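Chapter 4

Microphone Placement and Cable Runs for Recorded Speech

4.1 Scope of the chapter

Chapter 3 dealt with the microphone as a transducer. The present chapter deals with where it is put, how it is held there, and how its signal reaches the recorder. The material is limited to speech recorded in ordinary rooms: interviews, lectures, narration, and panel discussions. Music is taken up in Chapter 7, and exterior work in Chapter 9.

After working through the chapter, the reader should be able to choose a working distance for a given room, predict the level change that follows a change of distance, recognize comb filtering by ear and on a frequency plot, and lay out a balanced cable run that does not pick up hum. The exercises assume access to one cardioid microphone, one omnidirectional microphone, and a recorder with two inputs.

4.2 Terms used

Working distance is the distance from the talker's lips to the front of the microphone capsule. It is measured in a straight line, whatever the angle of the microphone.

Critical distance is the distance from the source at which the direct sound and the reverberant sound are equal in level. It depends on the volume of the room, on its absorption, and on the directivity of the source. Inside the critical distance, moving the microphone changes the level noticeably. Well outside it, the level hardly changes, and the recording sounds remote wherever the microphone stands.

Off-axis coloration is the change in frequency response for sound that arrives from the side or rear of a directional microphone. Two microphones with the same on-axis curve may differ widely in this respect, and in an untreated room the difference is often easy to hear.

Handling noise is any mechanical vibration that reaches the capsule through the stand, the clip, or the cable.

4.3 Direct sound and distance

In a free field, the sound pressure from a small source falls by 6 dB each time the distance is doubled. A talker who leans back from 15 cm to 30 cm therefore loses 6 dB of direct level. The same movement of 15 cm made from a working distance of 100 cm costs a little over 1 dB. Close placement gives a better ratio of speech to room sound but makes the level more sensitive to movement - a trade that comes up in every interview setup.

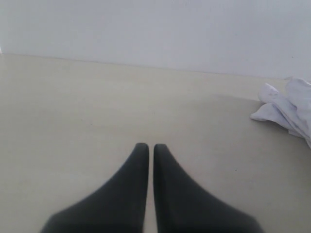
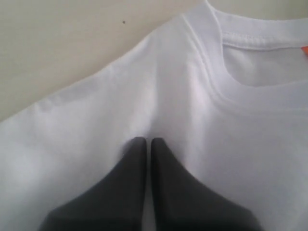
Directional microphones add a second effect. At short working distances the low frequencies rise, and the rise grows as the distance shrinks. This is the proximity effect, introduced in Section 3.6. For a cardioid used close to the lips, a high-pass filter is usually switched in at the microphone or the preamplifier. An omnidirectional pressure microphone shows no proximity effect and can be used close without correction, although breath blasts remain a problem and a windscreen is still needed.

4.4 Reflections from nearby surfaces

A microphone on a short desk stand receives the voice twice: once directly and once by way of the desk. The reflected path is longer, so the two arrivals cancel at some frequencies and add at others. For a path difference of 10 cm, and a speed of sound of 343 m/s, the first cancellation falls at 1,715 Hz, well inside the speech band. Further cancellations follow at odd multiples of that frequency.

Three remedies are in common use. The microphone may be raised and brought closer, which lowers the reflected level relative to the direct level. It may be lowered until the capsule lies almost in the plane of the desk, which moves the first cancellation upward in frequency. Or the desk may be covered with absorbent material. Thin cloth has little effect below the upper treble and should not be relied on.

4.5 Balanced lines

All microphone runs in this chapter are balanced. The two signal conductors carry equal impedance to ground, and the input stage responds to the difference between them. Interference induced equally in both conductors is rejected. The degree of rejection depends on how closely the impedances match, so a dirty contact in a single pin may bring back hum in a run that measured clean when it was installed.

Lines should cross power cables at right angles and should not be bundled with them. Excess cable is laid in a loose figure eight beside the stand, with some slack left at the base so that a tug on the line does not reach the capsule.

4.6 Worked problem

A lecture room has a critical distance of 100 cm for a talker facing the microphone. An omnidirectional microphone is placed at 50 cm. Find the ratio of direct to reverberant sound.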